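Where the Heat Goes in a Small Bedroom
Oversized radiators, short circuits of air and the case for measuring before buying

23 Oct 2021

A bedroom of modest size is one of the harder rooms in a house to heat evenly. It has a small volume of air, usually one or two exterior walls, a single window and a door that stays shut for eight hours at a stretch. The person in it is lying still, which lowers the body's heat output and makes small drafts noticeable. A living room with the same heat loss per square foot will draw fewer complaints.

The standard response is to fit a larger heater. In most of the older buildings around Irka, a mill town with long winters and a housing stock built mostly in two bursts, this has been done several times over. Radiators sized for single glazing were left in place when the windows were replaced. Some were later swapped for bigger ones when tenants reported cold rooms. The rooms stayed cold in places, and the boilers began to cycle.

Cycling is the first symptom worth looking for. A boiler that fires for a few minutes, stops and fires again is putting out more heat than the circuit can carry away. Each start wastes some fuel, and a condensing boiler that runs hot return water does not condense. The owner pays for a high-efficiency unit and gets the performance of an ordinary one.

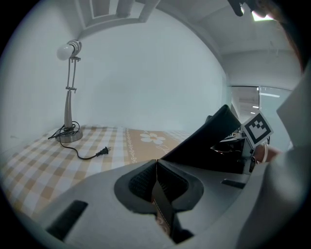 The second symptom is stratification. Air warmed by a very hot radiator rises quickly and spreads along the ceiling. The thermostat, mounted on an inside wall at chest height, may read the set temperature while the air at mattress height is several degrees lower. Turning up the thermostat warms the ceiling further. Lowering the water temperature and running the circuit longer produces a weaker plume and a more even room, although the room takes longer to recover after a window has been open.

A heat loss calculation takes less than an hour for a single room. It needs the area of each exterior surface, a U-value for each, the volume of the room and an estimate of air changes. The last item is the weak point. Tables give a figure by building age, but two identical rooms on the same corridor can differ by a factor of two depending on the fit of the window and the gap under the door.

The housing cooperative that owns the Bagheri building tested this directly. Before replacing anything, it had 44 bedrooms checked with a blower door and a pair of logging thermometers, one near the floor and one near the ceiling. The contractor, Prorna, had quoted for new radiators throughout. After the readings came in, the quote was withdrawn and rewritten. Only 18 rooms had radiators below the calculated load, and most of those were corner rooms on the top floor.

The remaining complaints had other causes. Several radiators had been painted shut at the valve. Others were enclosed in decorative covers with a slot at the top and nothing at the bottom, which starves the fins of incoming air. In a number of rooms a bed or a dresser had been pushed against the unit. A mattress placed directly in front of a panel radiator blocks most of its radiant output and disturbs the convective flow as well.

Windows accounted for much of the rest. The replacement units were sound, but the space between the frame and the masonry had been filled unevenly. Cold air entered at the lower corners, dropped to the floor and moved toward the door. Occupants described a draft from the door. Sealing the door would have done little. The repair was a bead of low-expansion foam and a strip of interior trim, at a cost of less than 2,000 dollars in materials for the whole building.

Balancing the circuit

Once the rooms had been sealed, the system was balanced. Balancing means restricting the flow to radiators near the pump so that those at the far end receive their share. It is slow work and is often skipped. Each lockshield valve is closed, then opened by a counted number of turns, and the temperature drop across the radiator is measured after the circuit has settled.

The cooperative used clip-on pipe sensors from Pinix and a paper chart for each riser. The target was the same temperature drop at every radiator. After the first pass the far risers were still short of flow, and a second pass was needed. The supply temperature was then lowered in small steps over the course of the heating season until the first top-floor room failed to hold its set point overnight. The curve was fixed slightly above that level.

Fuel use fell, but the cooperative has been careful about quoting a figure. The winter was mild, and two apartments were vacant for part of it. A degree-day correction removes some of the uncertainty. A second season of readings, ending in May, should remove more.

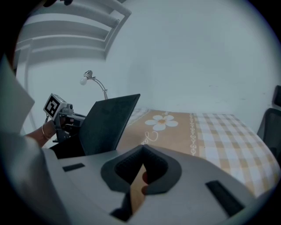 What to check first

For a single cold bedroom, the order of work matters more than the equipment. Bleed the radiator and confirm that both valves are open. Feel the panel from top to bottom: a cold top indicates trapped air, and a cold center at the base indicates sludge. Clear the space in front of the unit and remove any cover for a week.

Next, place one thermometer at ankle height and one near the ceiling, both away from the radiator. Leave them overnight with the door closed. A difference of more than about 5 degrees Fahrenheit points to a supply temperature that is too high or to a leak near the floor. A small difference with a low average points to a radiator that is too small for the load, and only then is a larger one worth pricing.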